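Forum > Automation > Purchasing and Budgets
Tags: bimanual, grippers, capex, cell planning

Second arm vs. better gripper for a dish handling cell — which line item goes first?

bogdan_k wrote:
Planning a small cell for the Ornport site. Task is lifting shallow dishes with loose produce on them, moving them over a tray, setting them down. Cycle target is 45 seconds, so speed is not the constraint. The budget covers either a second arm of the same model or one wide-stroke gripper with force feedback. It does not cover both this fiscal year. Payback was calculated on 206 shifts.

Parallel grippers with tapered fingers, one per side of the dish. The left one is also on top of the food in this position, which is the part I want opinions on. 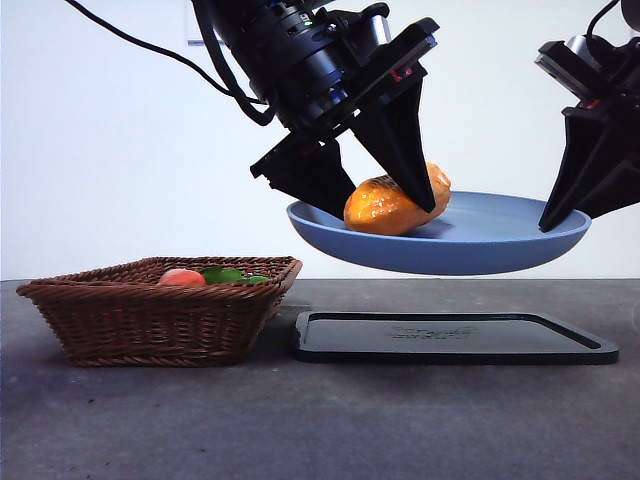

Options as quoted

1. Second arm, mount, cable set, controller license. Most of the money.
2. Wide-stroke gripper, force feedback, new fingers. 65 percent of option 1.
3. Fingers only, at 3,633 for the set. Keeps both arms on loan until September, then we have to decide anyway.

Bogdan Kołodziej
Ornport

railcar_tom wrote:
Option 2. You are paying for an arm to solve a grasp problem. One gripper with enough stroke can take a dish from the side and keep it level if the fingers have a lip. Two arms also means two calibrations, and any drift between them goes straight into the rim.

delta_h wrote:
Disagree with Tom. A one-sided hold on a shallow dish puts the full moment on one pair of fingers, and the load sits wherever the last person dropped it. In the posted setup the food is on the left half. Move it to the far side and a single gripper sees a very different torque. Two contact points deal with that mechanically.

What I would question is the finger shape. A pointed tip on a thin rim is a small contact patch. Price the fingers first, whatever else you buy.

railcar_tom wrote:
The moment is a fair point at full load. What is the full load? It isn't in the post.

bogdan_k wrote:
Payload is up to 206 grams including the dish. Same number as the shifts, by coincidence. Rim contact has been the main issue in my trials so far, drift less so.

quietbench wrote:
At that payload both options will hold it, so the comparison is floor space and fixtures. Some things missing from the quote list:

- Fixture plate for the table. Basket and tray need locating pins or they will creep.
- Power. Check what is on each circuit before adding a second controller.
- Spare fingers. Budget two sets per arm per year.
- Integration hours. Amin quoted us a flat rate for dual-arm work at Cedamden and the change orders came to more than the flat rate.

bogdan_k wrote:
Agreed on the fixture plate. For the layout, assume the footprint stays as it is now: basket on the left, tray on the right, dish in front of the tray. There is a wall outlet behind the table, and I have not traced the circuits yet.

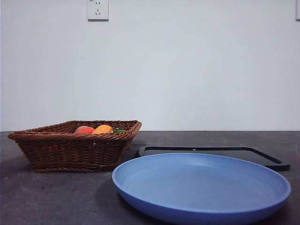 The integration hours worry me more than the hardware. Orico gave me a number for option 1 with no breakdown, and I can't defend that in a capital request. I have asked for it split into mounting, calibration and acceptance testing.

delta_h wrote:
Ask them to define acceptance as well. Ours said "successful transfer" with no mention of whether the product was marked. We argued over that for longer than the install took.

railcar_tom wrote:
I still say 2, but I would do 3 first. Run the new fingers until the loan ends, log every drop and every bad rim contact, and attach the log to the request. If most of the faults are on one side, you don't need the second arm.

quietbench wrote:
Only works if the loan terms let you change the fingers. Check that before ordering — some lenders want the original parts back on and recalibrated at your cost.

bogdan_k wrote:
Terms allow it, with recalibration at our cost. I'll add that to option 3 and repost the table once Orico replies.

Shared 6 times | 10 replies | Report thread
Contact the moderators | Terms of use | Back to top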